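Got the license bond sorted (finally)

2019-12-14
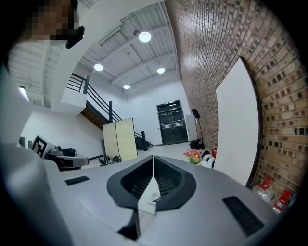 So the county wants a contractor license bond before they'll let me pull permits under my own name, and I have spent most of the week on it. Writing this down fast, lunch break, before I forget which form was which.

Background for anyone new. I worked under Zakhar Onyshchenko for years, his license, his bond, his headaches. Going out on my own in March. Small jobs, decks and bathrooms mostly. I thought the license was the test plus a fee. Nope. Test, fee, proof of liability insurance, and a bond. The bond was the part I'd never touched.

First mistake: I called my insurance agent and asked to "add the bond to my policy." Doesn't work like that. The insurance pays for me if I drop a ladder through somebody's window. The bond is there for the customer and the county. If I take a deposit and walk off, or ignore code, they can file a claim, the surety pays them, and then the surety comes to me for every cent of it. So it's closer to somebody co-signing for me. Took two phone calls for that to sink in.

Second mistake was going with the first quote. Gulden came back with $336 for the year. Fine, I thought, done. Then Marichka Zinchenko (she does my books, and has more patience than me) asked if they'd run my credit with the old address on it. They had. There was a medical bill in there from the Prarnthorpe apartment that I paid off ages ago, still showing open. Got the letter, sent the letter, waited.

Meanwhile I tried Altden. Nice people, very long application. They wanted a personal financial statement, which I filled in wrong, put the truck down as what I paid for it instead of what it's worth. Had to redo the whole thing because it was in pen. Also they wanted my wife's signature on the indemnity agreement. Read that one before you sign it, seriously. It says they can come after personal stuff, savings, whatever. She had questions. Good questions. We talked it over at the kitchen table and she signed but I'm not going to pretend it was a fun evening.

Altden's price, after the credit thing got fixed, was a good bit under Gulden. Went with them.

Things I wrote on the back of the envelope:

The name on the bond has to match the name on the license exactly. I had "and Son" on one and "& Son" on the other. Clerk sent it back. Drove home, drove back.

They want the original with the raised seal. Not a scan. I had printed the scan in color and felt very prepared.

Power of attorney page gets stapled behind the bond. Mine came loose in the envelope and I nearly threw it out, it looks like junk.

Cancelation notice is 30 days. If the surety drops me, that's how long I have to find another one before the license goes inactive. Put the renewal date in your phone AND on the wall.

You don't get the premium back if you quit halfway thru the year. Asked. No.

Zakhar says when I start bidding on public work (the school in Cabral wants its ramps redone, he thinks I should look at it) I'll need different bonds per job, and for those the surety wants to see actual financials, a work in progress schedule, the lot. Marichka already started a folder. I'm not there yet. One thing at a time.

Filed everything at the counter window. Clerk stamped 4 pages, handed me a receipt, said the license number comes by mail. I asked how long and she shrugged — so, no idea.

Still have to call the lumber yard about the account in the new name. And the truck lettering, which has the "&" on it, so at least I guessed right there. Back to work, grout's waiting.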